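12th April
By the author of Letters from Tralwood
Print this page | E-mail this to a friend

I slept until eight, and this is already news. For the whole winter I woke at five because of the trucks going down to the Bitum yard, and now they go by the other road and I have my mornings again. I drank my coffee slowly and read over what I wrote yesterday. It was not so bad. I changed two sentences and then changed one of them back.

My plan is still 1,000 words in English every day until July. Today I finished at 834. I could have added something about the weather to reach the number, but I think this would be cheating. When I came to Tralwood I could write a letter to the bank and not much more. Now I can be angry in English, and also a little bit funny, but I cannot do both in one sentence.

The word of today is "threadbare." I found it in the old novel I bought at Prandine for 50 cents. I like that it has "bare" inside it, like a bone. In my language we say that such a coat "has become tired," and for a long time I thought that was better. Tonight I am less sure. I used "threadbare" in the story, for the curtains in the aunt's house, and it sat there very well.

In the afternoon I wrote the part with the small bedroom. 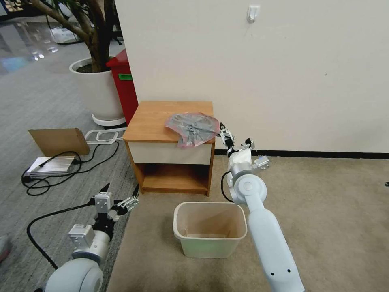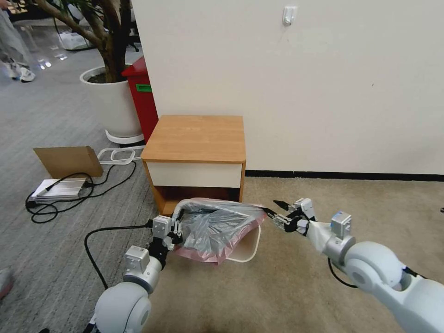 A nightstand and a bin with its bag.

The aunt still does not speak. She has been in the story for three chapters and she only opens windows. Tomorrow I will give her a letter to read, from the brother in Baluyot, and I will see what she says about it. Maybe she will read it twice and go to make soup. I must also look up if one "folds up" a letter or only "folds" it.

I went to bed with the dictionary and the lamp on.

This site uses cookies. By continuing to read you accept our cookie policy.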